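How to Fold a Puffer Jacket Before It Takes Over the Cupboard

Every September I put the winter coats away, and every September the puffer behaves like a doona with ambitions. The method below takes 15 minutes the first time and far less once you stop arguing with it.

Start on a bed. The floor works too, if you enjoy collecting lint. Empty the pockets, do up the front and lay the jacket flat, smoothing along the stitched channels so the filling isn't bunched at one end.

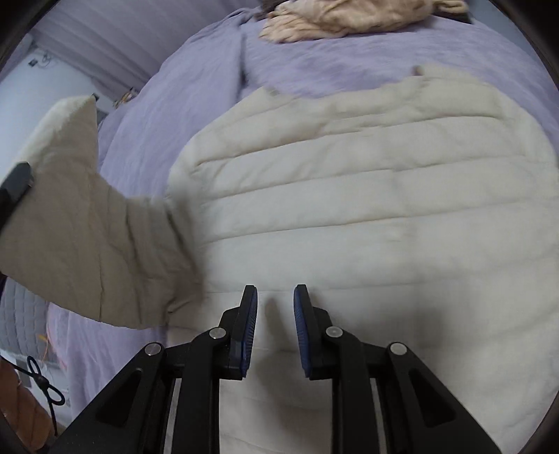 Olesia Skoryk reckons I have the next bit backwards, and that the sleeves should go in before you press any air out, or they blow up again like pool toys. I tried it her way and, annoyingly, she's right.

So, sleeves first, folded straight across the body. Bring each side in to the middle. Now lean on it with your forearms, working from the hem up to the collar, and wait for the sighing to stop. Roll from the hem, firmly but without strangling it.

Tuck the roll into a cotton bag or an old pillowcase. Skip the vacuum bags for anything down-filled, unless a flat grey-hearted pancake is the colour and shape you were after next winter.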